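Bench notebook: dye transfer, dark to white
2019-04-13
3 min read
Print | E-mail

Cycle 15 finished this morning. Setup unchanged: cold fill, medium load, three detergents (Forley liquid, Forley powder, Prornow liquid), white cotton test strips pinned to black cotton jersey. Meter total for the series so far is 1,228 liters.

Strips from the powder runs are still the grayest. Most of the change came in the first few cycles, then the readings flattened. The liquids are close enough to each other that I would not rank them on this data.
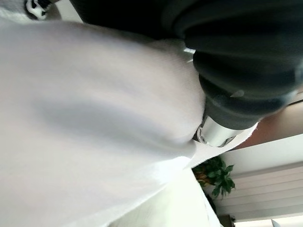 Forley wrote back that the powder should be fully dissolved before the load goes in, and that a cold fill at our hardness may leave undissolved grains against the cloth. They suggest a premix in warm water. This would explain the speckling on the early strips but not the even gray on the later ones. Will run a premix set anyway.

Dwell time is the bigger problem. The strips that sat damp in the drum after the end of the cycle picked up more dye than the ones taken out at once, with all three products. I did not log dwell before cycle 6, so the early readings carry an unknown error. Column added to the sheet.
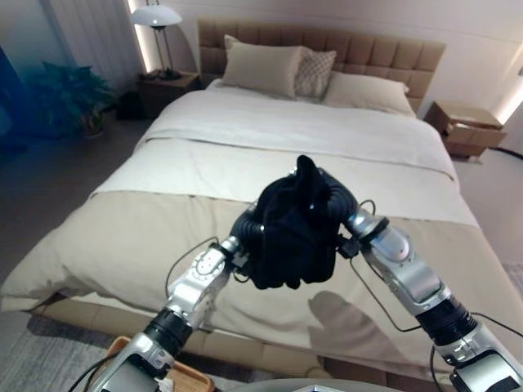 A note in the margin of the sheet, not in my handwriting, asks why the strips are pinned at all, when loose strips would be closer to a normal wash. Fair. Pinning gives constant contact, which I wanted for comparison between products. It overstates transfer for a mixed load. Two loose strips will go into each run from now on, read separately.

Rinse water from the last runs was still faintly tinted in the second rinse. Nendstead jersey is worse than the Jaiswal jersey in this respect, same nominal weight and color.
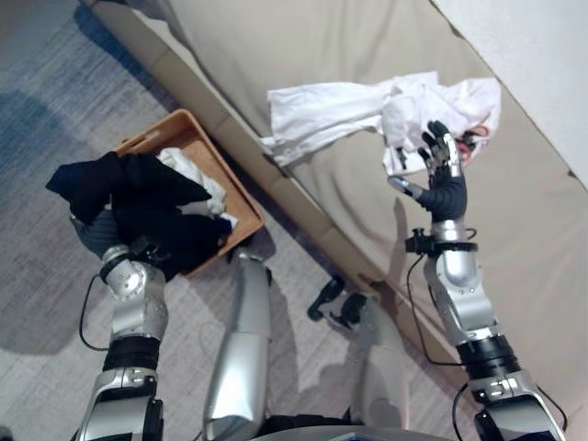
The Nendstead lot may have had a shorter soaping step after dyeing. No way to confirm from the label. Cut a fresh piece, rub dry and damp, compare with the Jaiswal piece before either goes in the drum.
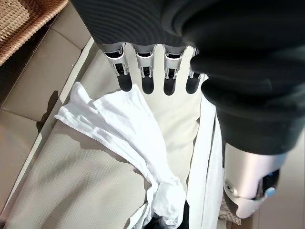

Dry contact needs its own control. So far I have assumed that transfer without water is negligible and have stored strips and jersey in the same bin. Crumpled white fabric near heavy black ribbed fabric, as in the last photo, would only have to touch it, dry, to be the kind of contact I mean. Control strips go in a closed bag starting today. A second set stays against the black jersey, unwashed, same length of time.

To do: premix set, rub test, re-zero the reflectance meter (it drifted again after warm-up), order pins that do not rust.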